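Tanholm seed library opens with 735 packets on the shelf

Gardeners in Tanholm have a new reason to stop by the public library this December. The Seta seed library is open in the old periodicals corner, and it starts life with 735 packets of vegetable, herb and flower seed, all of it free to anyone with a library card.

The idea is as simple as borrowing a book. Take home up to eight packets, plant them in spring, let a few of the best plants go to seed, and bring some back in the fall for the next person. There are no late fees and no fuss if the slugs get there first!

"I grew up with jars of beans on the windowsill, every one with a name and a story," said Rebecca Pace, who has run the project from its first planning meeting. "I wanted that for this town, and people have been so generous. We had tomato seed arriving in birthday card envelopes."

Much of the opening stock came from backyard growers within a short drive of town. The star of the collection may be a speckled pole bean that Ľubomír Vlček has kept going for decades, which he says climbs anything you put near it and tastes wonderful with nothing more than butter and salt. There is also a small orange pepper from Noemi Negri, a good strong dill, and more kinds of lettuce than most of us knew existed.

Returned seed will be sorted by crop before it is packed, and the library is asking growers to keep each variety separate at home too. Any set of open bins or trays will do the job.
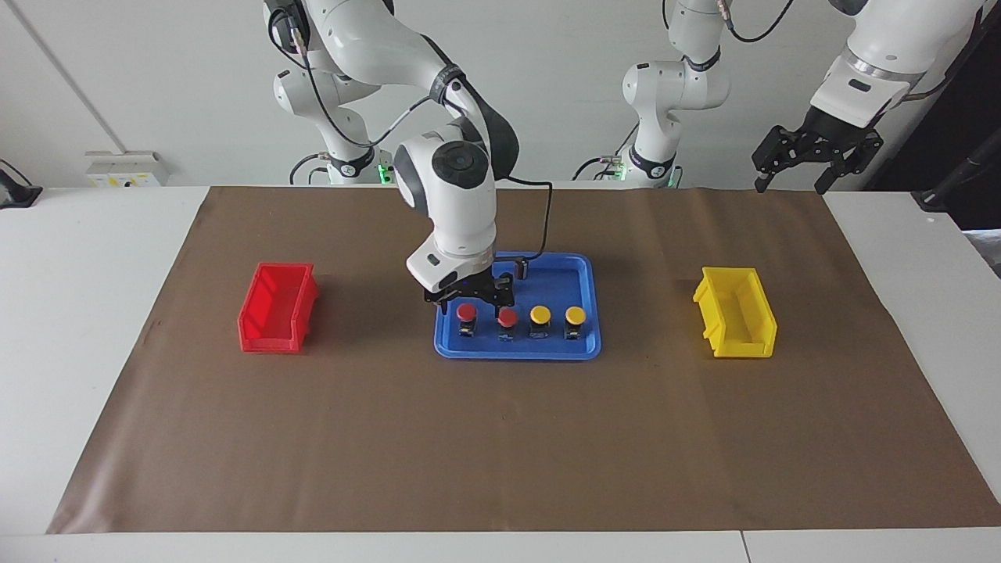

What to borrow first

Beginners should look for the packets with a green dot. Those are the crops that mostly pollinate themselves, so the seed you save will very likely grow into the same plant you started with. Peas, beans, lettuce and tomatoes are all in that group. Squash and corn are trickier – they cross with whatever the neighbors are growing – and those packets come with a page of extra notes.

Fedir Dmytriv wrote the notes, and they are a treat to read. He covers when to pick, how long to dry the pods, and how to tell a ripe lettuce head from one that needs another week. His tip for tomatoes is to let the pulp sit in a jar of water for a few days, then rinse it well and spread the seeds on a plate.

For dry crops, he suggests working over a big flat sheet or mat, with a wide tray close at hand. Spilled seed is then easy to gather up, and a shallow bin is much kinder to the fingers than a deep jar.

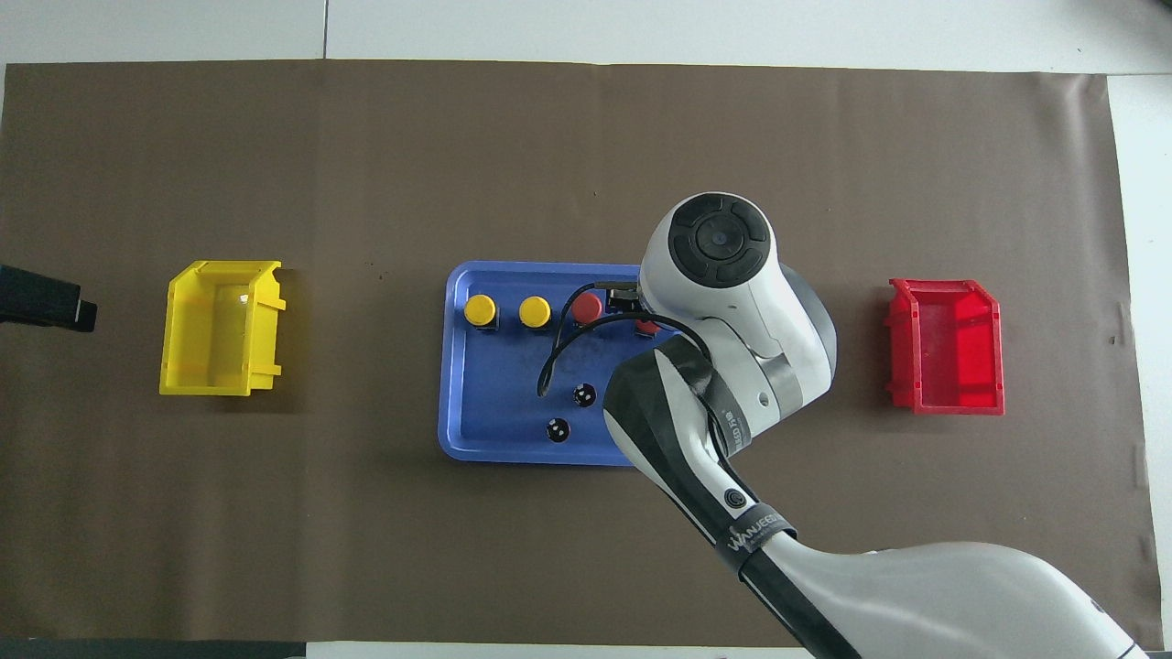
Workshops and hours

Two free workshops are planned before spring planting. The first covers cleaning and storing seed, and the second is all about starting plants indoors. Both begin at 7 p.m. in the upstairs meeting room, and children are welcome with an adult.

The seed library is open whenever the main library is. Packets for return should be marked with the crop, the variety and the year it was grown, and can be left at the front desk.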